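To: Grudano equipment planning list
From: Equipment planning desk, Skirthorpe
Subject: Re: Hand-held grippers - replacement pads and the capital request

Dear colleagues,

Thank you to the Skirthorpe and Grisen groups for their replies to the draft budget. The earlier message is quoted first, and our response follows it.

> The draft lists hand-held grippers under "minor tools", with one amount for the whole year. We ask the planning desk to reconsider this. The grippers are used in pairs, one to each hand, and a session stops when either of them is out of service.
>
> We would also like to know whether finger pads are to be charged to the project or to the site. At present each site does as it sees fit, and the figures sent to head office cannot be compared.
>
> Lastly, the Tripathi quotation was given to us for complete grippers only. Is a price for pads alone available?
>
> Equipment group, Grisen

The planning desk agrees that "minor tools" is the wrong heading. In the bin-and-lid task the operator has a gripper in each hand, and one may be carrying a carton to the table while the other waits open beside the bin. The pair is the working unit and will be budgeted as such.
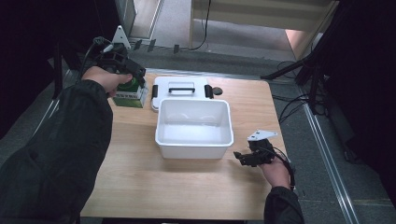
*Archive copy of this message last changed: Mar 4, 2023*

From the coming budget year, the grippers will have their own line, "paired hand tools", with a separate line beneath it for wearing parts. The following amounts are proposed. All are in dollars, before tax.

| Item | Basis | Amount |
|---|---|---|
| Gripper pair, complete, Tripathi quotation | per pair | 2,946 |
| Gripper pair, complete, on a joint order | per pair | 2,894 |
| Finger pads and fasteners | per site, per year | 510 |

The joint price applies only if we order at least 3 pairs together. Skirthorpe has asked for one pair and Grisen for one. A further request from any site on this list would bring us to the lower price, and we would be grateful to hear from those who expect to need a pair before October. Delivery can be split between sites, but the supplier will issue a single invoice. Skirthorpe will pay it and recover the shares by internal transfer.

Bins, lids and table fittings are not part of this request. They remain a site expense, as do cables and stands. Sites that wish to standardize their bins may write to us separately.
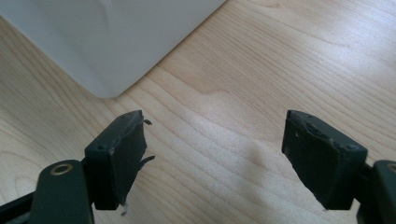 The question of pads needs a firmer rule than we have had. Until now, a gripper has tended to be written down as a whole when its pads were no longer fit for use, and the cost has then appeared as capital. The condition of a pad should be judged on its own. On the pair of fingers shown, one pad has torn flaps along its edge and the other has a rough, gouged patch on its top surface. Wear of this kind belongs under wearing parts, and a request for a complete gripper should not be made on that ground alone. The yearly amount in the table has been set with this in mind, and it will be charged to the site and not to the project.

In answer to the last point from Grisen, Tripathi will quote for pads separately, but only in matched sets for both fingers. We have asked whether the sets can be held in stock locally, as the present wait is a greater difficulty than the price. The reply will be posted to this list when it is received.

Sites are asked to send the following to the planning desk:

- the number of gripper pairs now in use, and the number held as spares
- any pads already bought this year, with the account they were charged to
- the name of the cost centre that should receive the transfer

Please reply to the list if your comments concern the headings or the rule on pads. Account numbers should be sent to the desk directly and not to the list. Sites that do not reply will be entered for the yearly pad amount and for no new pairs.

Regards,

Equipment planning desk
Grudano, Skirthorpe office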